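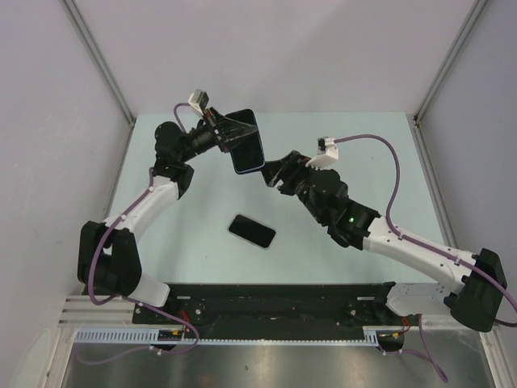

The Lanau is a lidded box for putting telephones in while you eat. It has no charger, no app and no lights, and it will not tell you how well you have done. You lift the lid, put the phone in, put the lid back and pass the potatoes. It takes any ordinary smartphone, lying flat, screen up or screen down. A black one like the one being held upright by its edge, screen dark, goes in as well as any other, and a dark screen is no excuse for leaving it out. Dark screens light up, usually during the pudding.

Each box is made in beech at our workshop in Bramwell and lined with grey wool felt. The felt is glued at the base only, so it can be lifted at the sides to get the crumbs out. There will be crumbs. The lid is a plain drop-on with a finger notch at one end. We tried a hinge, and people propped it open.

Sizes
Small Lanau: holds two phones.
Large Lanau: holds six phones, or four and a pair of reading glasses.
Finishes: clear oil, dark oil, or bare if you would like to do it yourself and have strong views.
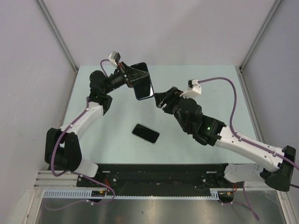 Most customers dither over which size to buy, and the usual mistake is to go by the number of people at the table. Go by the number of phones. Plenty of households have a work phone lurking somewhere, and it is always the one that rings. If your table tends to end up with one phone in the air and a second lying at a slant underneath it, the Small will do for now. Teenagers should be counted at their full adult rate. Guests may be excused, though in our experience they are often relieved to be asked.

Fitting the lid
Beech moves a little with the weather. If the lid sticks in a damp spell, rub the inner edge with a candle stub. If it rattles in a dry one, leave it alone and it will settle. Please don't sand it. Analyn Ambrosio, who cuts the lids, can tell, and will say so on the telephone at some length.
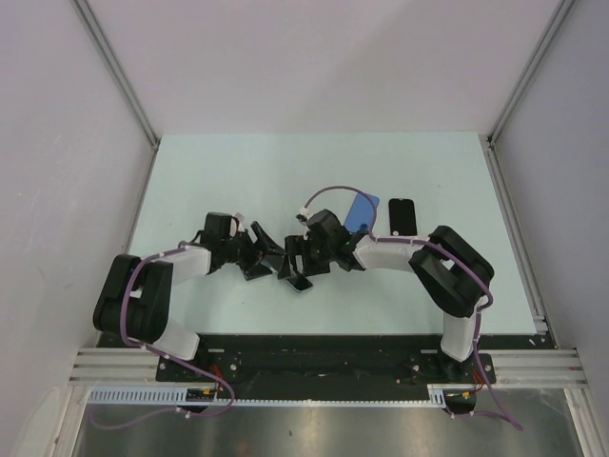 Bramwell, 2020-09-29
The Large is back in stock in clear oil. Dark oil follows when the next lot has cured, and we would sooner not name a day. The first 100 boxes of this batch have the older, shallower notch. It works perfectly well unless you have just been peeling oranges. Orders placed in May and still waiting have been packed first, with our thanks for not writing in capitals.

We have also changed the felt. The old supplier, Fulari, stopped making the grey, and the new one is slightly thicker, which muffles a buzzing phone rather better.
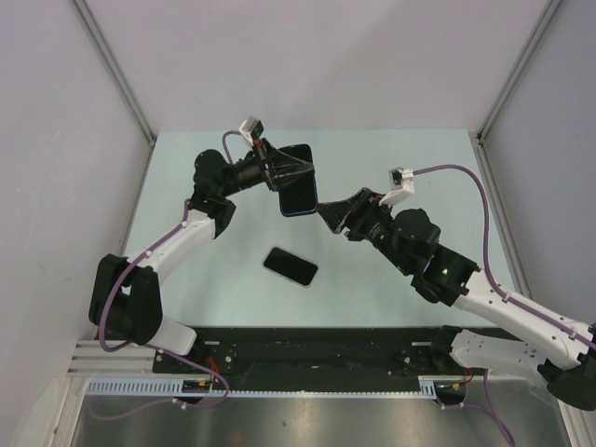

It also sheds a bit for the first week or so. Run a clothes brush over it, or a bit of sticky tape wound round your fingers. Replacement felts are sold in pairs and fit every box we have made, including the 2000 or so early ones – sorry, the 2000 early ones, Honeylyn Magbanua keeps the ledger and likes it quoted properly.

Prices
Small Lanau: £19
Large Lanau: £70
Pair of felts, either size: the price of a decent sandwich, added at checkout

The gap between the two boxes has been remarked upon. The Small is made from what is left over after the Large, and we would make more of them if we had more leftovers.

Postage and returns
We post from the Multalden depot. Unused boxes can come back within a month. Boxes with gravy on them are yours. If you are returning a gift, check inside first, as we have twice been sent somebody's phone.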